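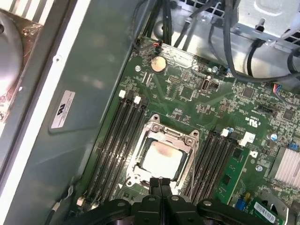
Gripper trials, desktop teardown cell

2018-01-03. Haruto Nagano and Sioned Owen have started comparing two finger sets for the CPU station, the Zarna narrow parallel pair and the longer Momden pair. Each set gets 50 pick attempts at the socket, with the arm program and approach speed unchanged.
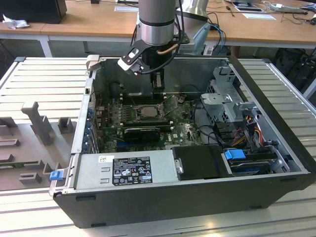

Clearance inside the case sets most of the limits. The approach path now stops 6 mm above the socket before the final move, and the controller logs finger position and motor current at 300 Hz. 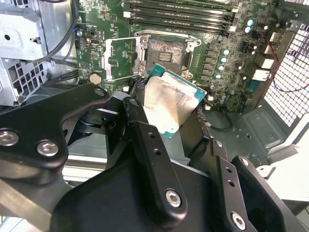 Grip angle is the main open question. A processor held by its edges can rotate between the fingers, and the placement routine assumes it is level. With the chip tilted over an open socket and old thermal paste still smeared on the lid, the wrist view is the better one for measuring the error. Jomar Tan is writing the correction step.
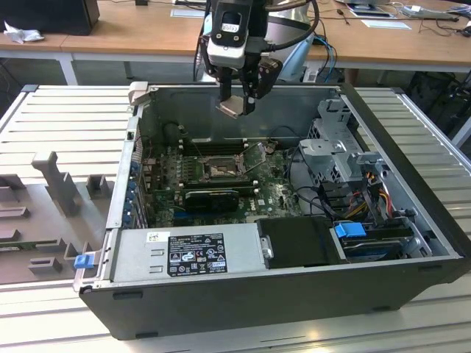 Fixed-camera calibration is repeated after every finger change and takes 4 minutes. Results for both sets go to Clasdale in May. Requests for log files should be sent to Aileen Lumanlan.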